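Wipe the counter last

My position, and I will not be moved on it – the counter gets wiped last. Not first, not halfway through. Rawiri Goodwin wrote in the Usbridge newsletter in June that you should "start from a clean surface" and I read it standing up, annoyed, coffee going cold.

Start from a clean surface. With what time? I have 5 minutes before the bus. Mugs get rinsed, mugs drip, the surface gets drops all over it agian. So you wiped it for nothing. Twice the work.

And black. Who keeps selling us shiny black. Erholm had a glossy board on offer and half my street bought one. Looks great in the shop. At home every drop shows, every bit of light bounces off it, you feel judged by your own kitchen.

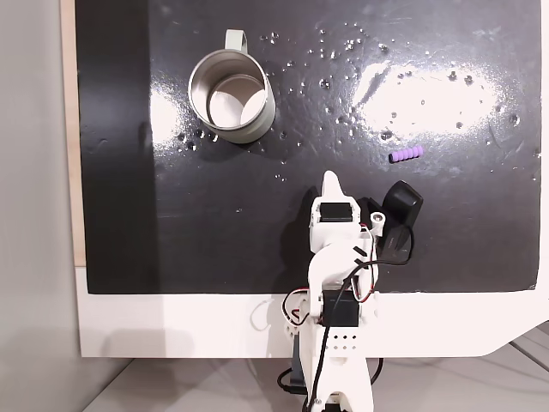 A mug with a handle goes back on the hook, fine, easy. It's the small stuff that gets you. Little purple thing, ribbed, no idea whose, no idea what, lives by the mugs now. You can't wipe around that stuff. You pick it up, wipe, put it down, and now it's part of the kitchen forever.

So: small stuff in a drawer. Mugs up. Then the cloth, one pass, dry side after. Done, out the door.

Rawiri can write in and tell me I'm wrong, he's got the time aparently. I'm keeping my cloth for the end.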